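Skip to content Home Contents Chapters Glossary Instructor Files Search this book... Go

We use cookies to keep your place in the text. Accept Manage settings

Working Safely with Small Robot Arms
Yeoman Technical Readers, Second Edition

CHAPTER 6
Rules for the Shared Bench

What this chapter covers

Bench layout. Fingers and pinch points. Two arms, one table. Cables. The log sheet and what goes on it. Risk assessment proper is Chapter 7 — don't skip ahead, most of the terms used there get defined in this one.

Before you start

You should have finished the stop-button drill from Chapter 5. If you haven't, go back. Also have a blank copy of the Zolach bench sheet next to you, form 14, front and back. Photocopies fine.

6.1 Why small arms get rules too

Common belief: a tabletop arm is too light to hurt anyone. Partly true. A small arm won't break your shoulder. It can still pinch a fingertip, flip a cup of screws into your lap, or pull a monitor off a bench by its cable. In the Plerkmont training shops the bench log for one school year ran to 616 entries. Of those, 137 were marked "contact, no injury." Mostly knuckles. A few sleeves. One pair of glasses.

Big industrial cells have fences, interlocks, light curtains. A bench usually has none of that, so the rules have to do more of the work. Read the standard that applies in your state or company first, then your own shop rules, then this chapter. If they disagree, the stricter one wins. Ask if you can't tell which is stricter.

Three words used all through the chapter:

Reach — everywhere the arm can get to, including what it is holding. People forget the part about holding.

Shared zone — where the reach of one arm overlaps the reach of another, or overlaps yours.

Pinch point — any place where two parts close on each other. Gripper fingers are the obvious one. Elbow joints are the one that gets people.

6.2 The bench at work

Rules on paper look tidy. A working table is busier, with parts, containers, tools and cable all inside the reach. 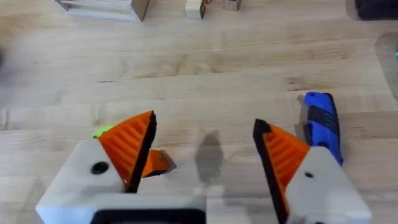

Open gripper fingers with ridged orange pads. The gap between them is a pinch point whether or not a part is in it.
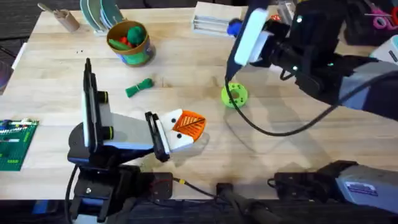 Two arms over one table. Everything in the middle is shared zone, and so is the black cable that loops down from the second gripper.

6.3 The seven bench rules

Learn these in order. The test at the end of the unit asks for them in order.

1. Know the reach before power goes on. Move the arm by hand (power off) to its limits and mark them with tape. Leave 400 mm clear beyond the tape where people stand. If the bench is to small for that, the arm comes off the bench.

2. Only what the task needs. Cups, trays, toy parts, blocks — fine if they are in the task list. Sharp tools need their own line on the sheet, with blade state written down. Scissors closed, points away from the operator.

3. Hands out while the arm is live. No "quick" corrections. A dropped part stays dropped until the arm is stopped and the stop is confirmed out loud.

4. One person holds the stop. That person does nothing else. No phone, no notes, no handing over parts.

5. Two arms, one plan. Each arm gets a home side. Entry into the shared zone is written into the sequence, one arm yields and one goes. Where both have to be in at once, run it at reduced speed first, with nothing in the grippers.

6. Walk the cables. Follow every cable with your eyes from plug to joint, then again with the arm at full stretch. Check for snags, tight bends, loops that could catch a part. Slack is needed but it has to be guided.

7. Log it. Contacts, near misses, drops, odd noises. Time, arm, what was in the gripper, who had the stop. Write it up before the next run, becuase by lunch you will have forgotten which arm it was.

6.4 Checking the fingers

Do this at the start of every session, power off. Look at the pads for wear, lifted edges, missing strips. Look at the fasteners. Wiggle each finger — side play means a loose mount, and a loose mount means the closing position on your sheet is wrong. Batodo bench kits come with a spare set of pads; other makers vary. Replace in pairs, never one side only. Then record the change under "End effector" on form 14.

Worn pads are not a reason to turn the grip force up. Change them and re-test at the old setting. Section 6.5 gives the re-test procedure, and you will need the bench sheet for it.

Previous: Chapter 5 Next: 6.5 Re-testing After a Change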